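Trela says its new work light runs all night. The fine print says otherwise

6 July 2023

Trela has put its Pustance work light on sale, a clip-on lamp with a floodlight on one side and a red flasher on the other, and the box makes a bold promise: "all-night light from one set of cells." Buyers who work nights may want to read the leaflet inside before they throw out whatever they use now.

The all-night figure is 22 hours, and it applies to the lowest of the light's settings with the flasher turned off. On high, the same leaflet gives 2 hours. Nothing on the front of the box mentions the second number, and the product page puts it under a tab marked "More."

Ashton Mahuika, who handles product questions for Trela, said the claim was fair. "Most people don't run a light on full power for a whole shift," he said. Asked how the company knew that, he said it came from customer feedback and that there was no survey he could share. 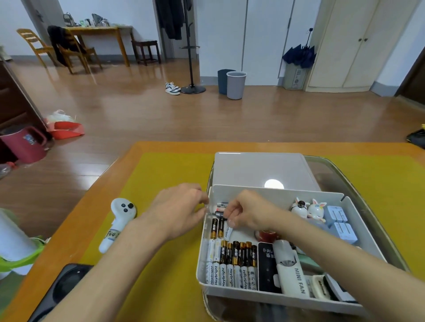 Loose batteries in a divided tray, with a white mini fan at the side.

The runtime figures were measured with fresh alkaline cells at room temperature. Trela gives no number for rechargeables, although the packaging says they are "fully supported," and no number for cold weather, although the light is being sold to road crews and tow drivers. Mahuika said cold testing was planned for September. Why the light went on sale ahead of those tests he did not say.

Sadia Tarar, who buys safety gear for the recovery firm Gendik, has seen this sort of launch before. Her firm tried a few of the lights on loan and sent them back.

"It's a decent flashlight," Tarar said. "The clip is good. But I can't give a driver something that might be dim before he's finished with one truck, and I can't find out from the box if it will be."

She was also doubtful about the magnet in the base. Trela calls it "heavy-duty" but gives no pull rating, and Tarar said the loan lights slid on a painted door panel. Mahuika said the magnet was meant for flat, clean steel.

The maker points to 1625 units ordered by dealers so far as a sign of confidence. That is what shops have taken from the warehouse, and Mahuika confirmed it does not show how many have reached a customer or how many have come back.

Spare clips and lens covers are sold separately. The warranty covers the lamp and switch and leaves out damage from leaking cells.

We use cookies to remember your settings and count visits. Accept | Manage choices

Related items
Bühler headlamp recall: what owners were told
Are magnetic bases worth the extra money?
Red or amber? Flasher rules for tow trucks
Reader letters: lights that quit early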